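FOR IMMEDIATE RELEASE
29th May

Pladwood, the second Fallgate novel, is up for preorder

Hi again, readers and bloggers! I'm thrilled (and a bit short on sleep) to tell you that Pladwood is finished. It's out in December from Sevuvau, the same small press that took a chance on my first book, and it runs to 497 pages, so clear a weekend.

We're back in the river city of Fallgate, 6 years on, and the mapmakers' guild has lost an entire forest. I had so much fun with this one – there's a talking ferry, a very bad duke and a lot more magic than last time. 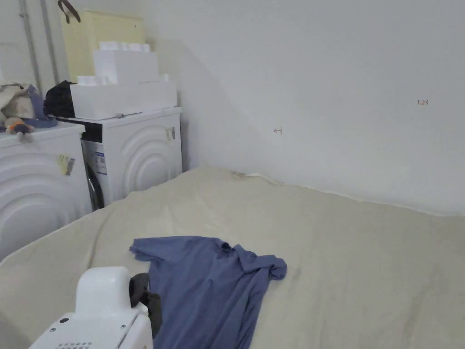
A blue shirt spread out on the bed.

I also have some 70 advance copies to give away, mostly ebooks. If you review fantasy on a blog or podcast, write to the Sevuvau publicity desk with a link to your page and tell them which format you read. Interviews are welcome too, and I love the nerdy worldbuilding questions!

Book 2 can be read on its own. Preorders are open now in the Sevuvau shop.

– Laaksonen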